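The hand is back on. I say back on as though it had been away for repairs, when in fact it spent most of November on my desk wearing a sock while I waited for a bag of screws from Gusell. The screws came in a box you could have posted a toaster in.

For anyone new, this is the four-fingers-and-a-thumb hand on the end of the arm we call Mai. It wears a black ribbed sleeve, and the sleeve is the cause of nearly 300 small irritations a year. It creeps up. Once it has crept up it bunches behind the finger joints, and then the third finger starts closing like someone reluctant to shake hands.
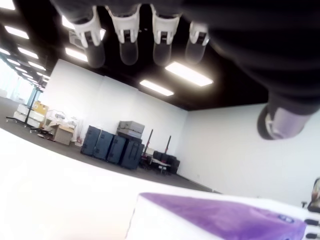
So the order of work is now as follows. Power off, and wait for the drive light to go out, which takes longer than you think it should. Peel the sleeve back to the wrist. Check the white joint pieces for cracks along the slots, then wipe the grey fingertips with a damp cloth. I used to use the Hudow spray on those. It left them so slippery that Mai dropped the same beaker 11 times before I connected the two events.

Next come the 2 mm screws at the base of the thumb. The Lavenska manual says to tighten them "firmly", a word I have now interpreted in two ways, one of them expensive. I stop when the driver starts to feel smug.

Sleeve back down, power on, open and close six times with nothing in the grip. The thumb still clicks on the way in. It clicked before I took it apart as well, so I'm calling that character until the new bearing gets here.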